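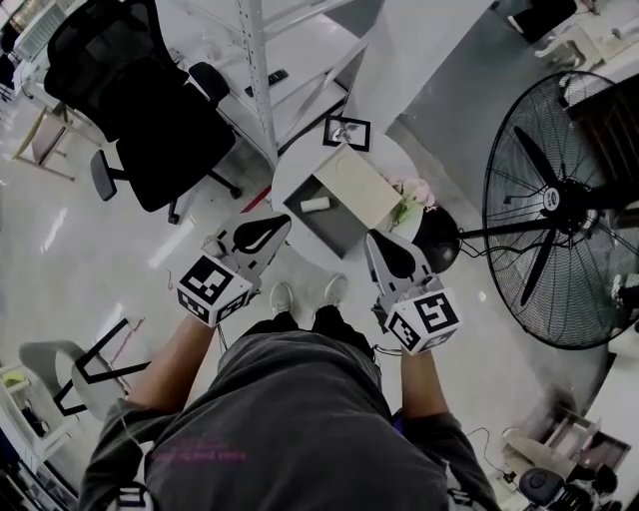 Notes, Tirus talk, 9 min slot. SLOW DOWN at the start.

Hello, thanks, name. Joint work with Pui-shan Pan (hardware) and Ming-te Hsu (training). Thank Simik for lending the arm.

The question: can we teach an arm household jobs without the arm in the room? Person holds two grippers, does the job by hand, arm learns from that afterwards.

Point at the markers on the grippers. Black and white squares, more than one face of each housing. Why more than one: wrists turn. First version had one face only, tracking dropped every time someone reached sideways. Cost us most of July.

Head view. People look at where they're going to reach before they reach. Policy seems to pick that up. Don't oversell this, Ming-te will be in the audience.

Rooms. Ordinary clutter, chairs, a fan, shelves. We don't tidy. Tidy-room policy fell apart when we moved the table, wich is the reason for the next bit.

Results (click twice, the first click does nothing)
- 100 demos in one room: 40 good runs out of 100 in a new room
- same 100 split over 4 rooms: clearly better, see plot, say it's one task only
- two-handed steps still the weak spot, esp. one hand steadying and the other lifting

Failures. Play the Cabello clip if time, skip if not. Arm closes too early, always the left. We think timing offset between the two sides, not not proven.

Next: more people, not only us. Pui-shan's lighter fingers.

Likely question: Gravitix comparison. Answer: different arm, haven't run it, would like to.

Thanks, leave the contact slide up.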